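We use cookies to improve your experience on this site. By continuing to browse you accept our use of cookies. Accept | Manage preferences

22 August 2022

Ingegerd Hellström has spent most of the past year reading letters from the Drasia regional authority. They are short, she says, and nearly all the same. Each one tells a family that a child's residence application has been "placed in review", and gives no date for an answer.

"A child in review can't be enrolled in a state school past the first level," she says. "They can't sit the leaving exam or see a specialist without paying. The letter doesn't mention any of that. You find out at the counter."

Hellström is the casework lead at the Urkley Centre, a small legal aid group working with displaced families in Drasia. By the centre's count, 1,986 children in the region were in review at the end of February. More than 200 of them had been waiting since before their tenth birthday.

She came to the work from school administration. "I was the person at the counter," she says. "I had a list of papers to ask for, and if one was missing I sent people home. I did that for six years. I didn't think of it as a rights question then."

One of her current cases is a boy of 11 whose family left Flarkdale when the reservoir was built. His two older sisters have papers. He does not, as his birth was registered at a district office that closed the same year. The authority has asked for the original certificate 7 times.

"We have sent them a letter from the hospital, a letter from the midwife and his vaccination card," Hellström says. "They write back and ask for the certificate. The office that would issue it is under water."

The boy's mother, who did not want her name used, told me he has stopped asking about school. He goes with his uncle to the market most mornings. "He reads to me at night so he won't forget," she said.

The centre wants the authority to accept other proof of birth, and to set a limit of 6 months on any review involving a child. A draft of both changes went to officials in the spring. Hellström has had one meeting about it.

"They were polite," she says. "They said the matter was under review — that was the word they used."

She has four hearings listed before the autumn, all of them for children under 12. The boy's is the second.
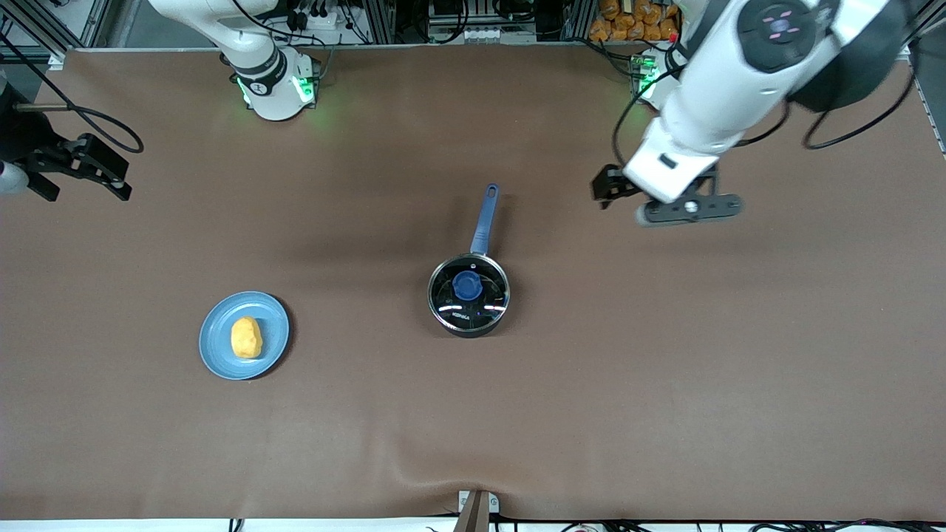 Brown-covered table and equipment rack, with orange bags stacked behind.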